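Teaching a gripper in a room that isn't there

Yakubu Danladi spends most of his working day picking things up and putting them down again, and none of the things exist. He works on the data side at Stunis, a small firm in Leeds that trains control software for robot arms. His job is to gather the examples the software learns from.

"People think it's all programming," he says. "I do some of that. Mostly I sit with a controller in my hand and move a simulated arm about until it has done the job properly."

Each run is saved from start to finish: what the arm's camera would see, where the joints were, when the fingers opened and closed. The learning system, which the team calls Turkix, is then trained to copy what it finds in the saved runs. The current set holds 2,461 of them, all made by four people taking turns.

Danladi came to the work from a repair bench, where he fixed laboratory equipment. He says that helped more than he expected. He was used to working slowly and to writing down what he had done.

The simulated tabletop is laid out afresh for every run. Objects are dropped in at different angles, and the light is moved as well. A learner that has only seen one lamp in one position will often treat a shadow as part of the thing casting it, and reach for the wrong place.

"We had that in June," he says. "It kept closing on bare table, a little to the left of the object. We looked at the set and the light had hardly moved in any of it. So we went back and did a lot of it again."

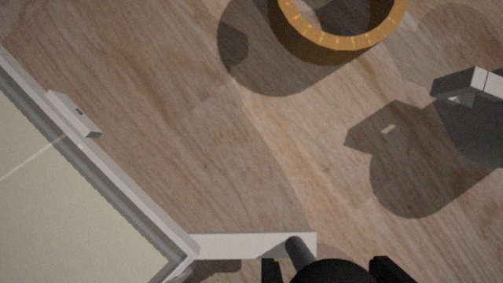 A view from the simulation, looking down past the gripper at the wood-grain surface. Image: Stunis

Shadows now get as much attention as the objects. Where two overlap, the darker patch can look like a hole or a separate item, and Danladi wants plenty of that in the set. He also wants objects that are only partly in view, as they often are when the camera is close to the table.

"You rarely get the whole of anything," he says. "You get the side of a ring, or a corner. The arm has to cope with that, so the examples have to have it in them."

He is less sure about mistakes. Some of his colleagues would throw out any run in which the person fumbled. Danladi keeps those where the fumble was put right — a finger that caught an edge, backed off and tried again — and marks them with a note. Runs that simply failed go into a separate folder called Echeverri, after the street where the first office was.

"If you only show it perfect work, it has no idea what to do when it's a centimetre out," he says. "And it will be a centimetre out."

The sessions are kept short. Two hours is the limit, and then someone else takes the controller. After that, he says, people get lazy and start to approach everything from the same side, and the software picks up the habit along with everything else. He can sometimes tell from the way the arm moves which of his colleagues it has learned from.

The next step is to try the trained system on a real arm, in a workshop the firm shares with a parts supplier, Urkimow. Danladi expects the first attempts to be poor. Real surfaces are rougher than simulated ones and real objects slip. He plans to record a smaller set by hand on the actual arm and add it to what they have.

Asked how many more runs that will take, he says he would rather not guess. He has a session booked for the afternoon and wants to change the lighting before it starts.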